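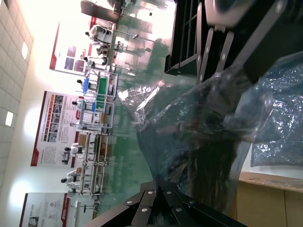 Clear bag, wrinkled, slight blue tint.

Storing spare cables in poly bags: thickness and venting

prastico_80
Question on long storage. I have 32 bags of mixed patch leads going into an unheated garage in December. Two mil bags or four mil? Vent hole or sealed?

Ourania Politis
Four mil, sealed, with desiccant. Two mil splits at the folds once connectors shift. Polyethylene passes water vapor slowly at either thickness, so the desiccant has to be replaced.

momow
Disagree on sealed. A bag closed on a humid day traps that air, and it condenses on the first cold night. I punch two small holes near the top. No corrosion on 38 leads after one winter.

Ourania Politis
One winter is a short test. Close the bags indoors with the heat on and the trapped air is dry enough. 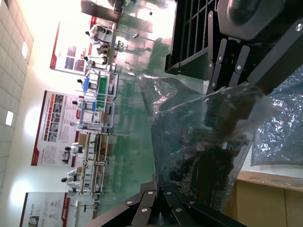 Irnonden, Tuesday, November 21, 2023
Posting again after sorting the first shelf. Dark contents in a clear bag are hard to identify without opening it, so labels go on the outside, flat side, not over a fold. Coil ties are hook and loop. Rubber bands react with some PVC jackets and leave marks.
- prastico_80

abbasi
Put the label inside, facing out. Adhesive lets go of polyethylene in the cold.

momow
Inside labels slide down behind the coil. Use a tie-on tag. 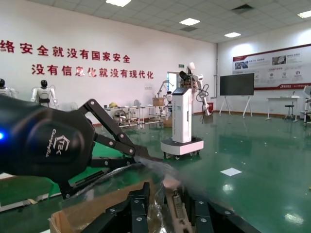

Crumpled clear film, with an open cardboard box below.

abbasi
Cardboard holds moisture too. If the bags are vented, use a plastic tote with a gasket.

prastico_80
Going with four mil, sealed, desiccant, tie-on tags. Totes are on order. I will check the humidity cards in spring.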